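Trekden cell

The Trekden cell is a tabletop robot cell used for gripping tests on household objects.

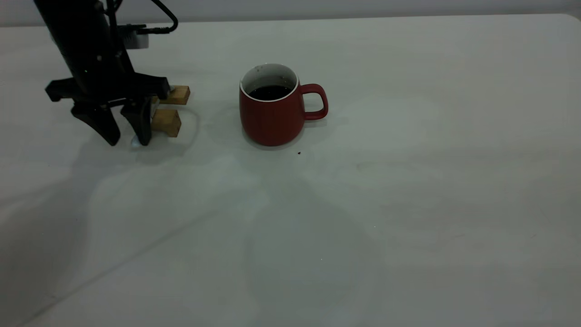

Arm and gripper of the Trekden cell, with a red mug and two wooden blocks on the table.

The Trekden cell is a small automation cell built around one robotic arm and a white work table. It was put together at the Grirnine workshop, where it is used for repeated pick-and-place work with cups, blocks and similar light objects. In the workshop documents it is also called "cell T" or simply "the table." The present article describes how the cell is set up, how it is maintained, and the repairs which are known from its service book.

Construction

The arm has a dark, matte housing and reaches over the table from above. It carries a black two-finger gripper on a wide base. The two fingers are not of the same shape: one is a broad jaw and the other is narrower. A small green indicator light is placed low on the housing. It is lit when the arm receives power, and it does not show whether the control program is running. New operators often misunderstand this point.

A black cable makes a loop above the arm and returns to the side of the housing, next to a small white module. The loop must stay free. In the first version of the cell the cable was tied close to the housing, and it was pulled each time the wrist made a full turn. The connector became weak after 317 hours of work and was replaced. Since then the loop is left open, and the operator checks it by hand before the first movement.

Setup

The setup procedure was written by the Skurka service office and has changed only in small details. The table is wiped with a dry cloth, and crumbs and dust are removed from the area below the fingers. The arm is then switched on and sent to its rest position. After this the gripper is opened and closed without load, at low speed, and the operator listens for clicking.

The next step is the height check. The fingers are lowered until the tips are just above the table, and the distance is measured with a feeler gauge. If the tips touch the table, the zero point of the vertical axis must be set again. It is not permitted to correct the distance by bending the fingers or by moving the table.

Wooden blocks are used as simple test pieces. They are cheap, they do not scratch the table, and a worn finger leaves a visible mark in the soft wood. When the blocks can be picked up and put down without slipping, the operator continues with a ceramic mug. The approach to the mug is programmed from the side opposite to the handle, except in the tests where the handle itself must be gripped.

Regular maintenance

The service book divides the work into short and long intervals. Every 300 hours the finger screws are tightened, the finger tips are cleaned with alcohol, and the cable is examined for cracks. The screws on the housing are inspected at the same time, but they are turned only if one of them is loose. Too much force damages the thread, and this damage has occurred once.

The long service is done every 1,455 hours. The gripper is removed from the arm, the old grease is taken out of the finger guides, and a thin layer of new grease is applied. The operator writes the closing force before and after the service. A difference between these two values usually means that the guides were dry or that one finger was mounted with a slight angle.

Known faults

The most frequent fault is uneven closing. One finger reaches the object before the other and pushes it to the side. With a block this has little effect, but a filled cup can spill. The fault is repaired by loosening both fingers, closing the gripper on a flat test piece, and tightening the fingers in this position.

A second fault is loss of the vertical zero point after a power cut. The Ahuja controller, which replaced the original one, keeps the position in memory, and the fault has become rare. The height check is still obligatory after each interruption.

At 1,552 hours the narrower finger was changed because its tip had worn down. The new part was slightly longer, and all stored positions had to be taught again. This work was finished in September, and the old positions are kept in the archive of the cell under their former numbers.

See also

Gripper calibration
Pick-and-place robot
Cable guidance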